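## 3. Setup and procedure

The Bolton kitchen bench was used for all batter trials. Ingredients stayed at the back of the table beside the cooking machine – the front was kept for the bowl in use. Each batch used 200 g of flour and was mixed for 2 minutes, then rested for 15. Seven batches were made in June from the Sumampouw base recipe.

Two vessels were compared for residue: shallow stainless steel and lavender plastic.

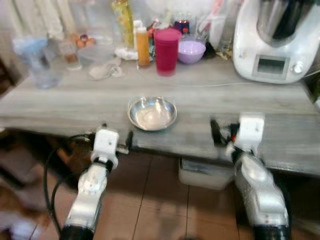
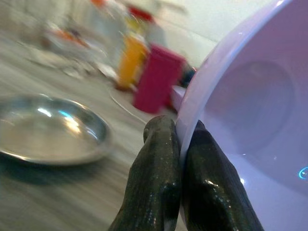

Residue was weighed as the difference between the full and the scraped vessel. Batch 4 was left out of the results, as the scale had not been zeroed. The same spatula was used throughout.

## 4. Results

Steel held back less batter than plastic in five of the six remaining batches.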